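Boarding at Flullwood Kennels: frequently asked questions

How old does my dog have to be?
Dogs need to be at least 5 months old and fully vaccinated, including for kennel cough. Bring the certificate to your first drop-off. We can't accept a text message from your vet.

Do you do a trial stay?
Yes, and every new dog has one. It's a single night and costs $60, which comes off the bill if you book a longer stay within the year. Trial nights fill up before the school holidays, so book early.

What time is drop-off and pick-up?
The gate opens at 8 am and closes at 5 pm, with a break between noon and 2 pm when the dogs are resting. There is no pick-up on Wednesday afternoons. If you're running late, ring Salma Kettani at the front desk and she'll tell you whether we can wait or will keep your dog for another night.

Can I bring my dog's own bedding?
You can bring one blanket or bedspread from home, as long as it goes in a domestic washing machine. An unwashed one is best because it smells familiar. Please leave beanbags and anything with a zip at home. We wash bedding during the stay if it gets dirty, and colours may fade.
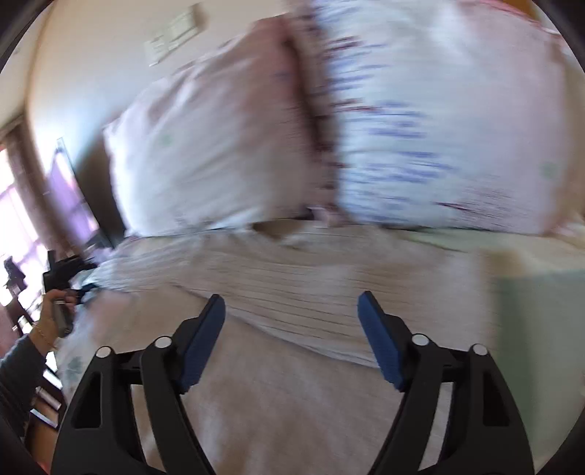

Ribbed bedspread in a pale colour.

What will my dog be fed?
Whatever you pack. Put each meal in its own labelled bag and add two spare meals. If you run out we use our house kibble and charge it to your account.

My dog is on medication. Is that a problem?
Tablets and ear drops are fine at no charge. Injections have to be arranged beforehand with Nabila Mahrous, who looks after the medical kennels.

Will my dog mix with others?
Only if you tick the box on the form and the trial night went well. Groups are kept to five dogs of similar size.

Do you need a deposit?
We take $100 to hold a booking in December or January. It's refundable up to a fortnight before the stay. There's no deposit at other times of the year.

Do you take cats?
No. Cerine Cattery, on the same road, does.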